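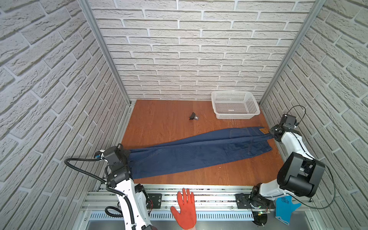 Dilek Yazıcı

Two Arms and a Pile of Jeans: Work at the Rosico Returns Room
Final project report, Work and Technology course
Handed in April 28, 2026

I picked this topic because I spent last July folding jeans. Rosico takes in clothes that shoppers have sent back, checks them, folds them and gets them ready to sell again, and their returns room in Kusulville hires students every summer. I was on the folding table. It's not hard work, but by the afternoon your thumbs hurt and you start to see waistbands when you close your eyes! So when I heard they were setting up a cell with robot arms to do part of it, I wrote to my old shift lead, Necati Ertürk, and asked if I could come back and watch and talk to people. He said fine, as long as I stayed out of the way of the carts.

My question was a simple one. When a machine takes over the folding, what do the people who used to fold do all day, and do they like it better or worse?

How I did it

I visited the room over several weeks, sat near the cell with a notebook, and interviewed the six people on the shift, Necati included. I wrote down what they said during breaks (with permission) and let each of them read my notes afterward. One person asked me to take a sentence out, so I did. I also got to look at the batch sheet for the trial, which covered 2999 garments, nearly all of them jeans. The company didn't pay me and didn't see the report before my teacher did.

What the cell does

The cell is a small booth with three walls and two arms bolted along the front. One arm takes the jeans at the waistband, the other at the hem, and between them they bring the legs together and fold. Finished pieces go in a white plastic basket in the back corner. People call the cell Trotunov, after the name on the paperwork, and now they say things like "Trotunov is sulking" when it stops. 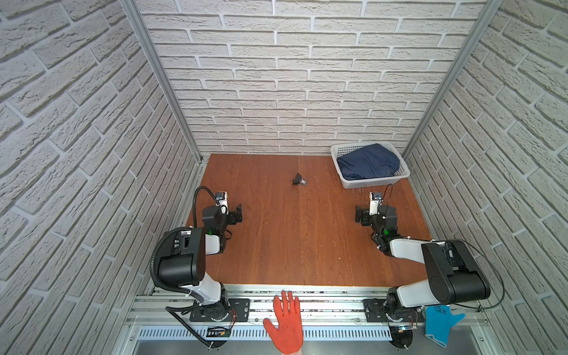 Figure 2. The two arms at the work table, with a folded garment in the basket.

What surprised me was how much handwork is left. Somebody has to lay each garment out so the arms can find the ends. Somebody has to check the pockets, because a forgotten key or a wad of tissues makes a lump. Somebody takes the basket away and brings an empty one. And when an arm grabs one layer of cloth where it should have grabbed two, somebody has to stop it, pull things straight and start again. On my second visit that happened so often that I stopped making a mark for it and just listened to the sighing.

On a decent shift the cell got through almost 165 garments. A good folder can beat that easily, and everyone in the room knows it and will tell you so. Necati's answer is that the good folder shouldn't be folding, she should be grading, meaning deciding which returns can be sold as new and which can't. That takes an eye, and it pays a little more at Rosico.

Each arm has its own small camera near the gripper. A few workers didn't like this at first. They weren't worried about their hands getting pinched so much as about being watched while they laid out the cloth. Necati brought them over to the screen and let them look at the pictures for as long as they wanted — wall, table, basket, gripper. Two of them told me that helped. One said she still angles herself away from it, out of habit.
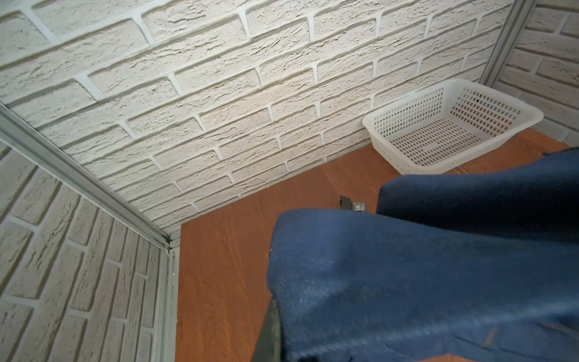

What changed for the people

The first thing everyone mentioned was their hands and shoulders. Folding by hand is the same reach over and over, and the folks who moved to grading said they went home less sore. I believe them, I remember my thumbs.

The second thing was talking. At the old table we stood across from each other and chatted the whole shift, and it made the time go. The person looking after the cell stands alone with their back to the room. Three people brought this up without me asking, and one called it "the quiet corner." They rotate now, so you only get the corner for part of a shift, and I think that was the best decision anyone made in the whole trial. It came from the workers too, at a break, over tea.

The third thing is blame. If I folded a pair badly, that was on me. If the cell folds a pair badly, is it the machine, or the person who laid it out a bit crooked? There was a real argument over this while I was there, about a basket that went to the next station and came straight back. The batch sheet has a box for the name of whoever was on the cell, and no box for the cell. I suggested adding one (I may have overstepped, but Necati wrote it down).

Jobs are the part I feel least sure about. Nobody on the shift lost hours during my visits. But I asked whether Rosico will hire students for the folding table this summer, and the answer was that they haven't decided. Those jobs wouldn't show up anywhere as lost. They'd just not be posted, and someone like me would spend July doing something else. 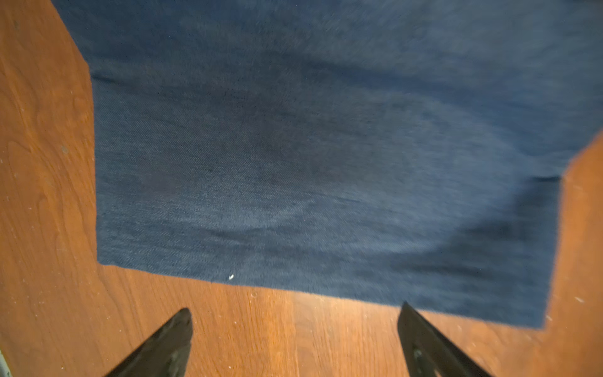 Do the workers need technical training to look after the cell?
Most of them learned it in a few shifts by standing next to someone who already knew, and they call the technician only when an arm won't restart.

What I'd do differently

I'd talk to people before the cell came in, so I'd have their "before" in their own words and not from memory. My own memory isn't neutral either, I liked that table and the people at it. I'd also like to visit Kılıçarslan, the other returns room in the area, where everything is still folded by hand, and ask the same questions there.

I'd spend longer on the laying-out step, too. It looked like nothing on my first day and I barely wrote about it, and by my last visit I thought it was the most skilled thing happening near the cell. Denim bunches up in the middle and you have to smooth it with the flat of your hand, and the experienced workers do it in one pass without looking. I tried it on a pair during a break and needed four goes.

Thanks to Necati and everyone on the shift for putting up with my notebook.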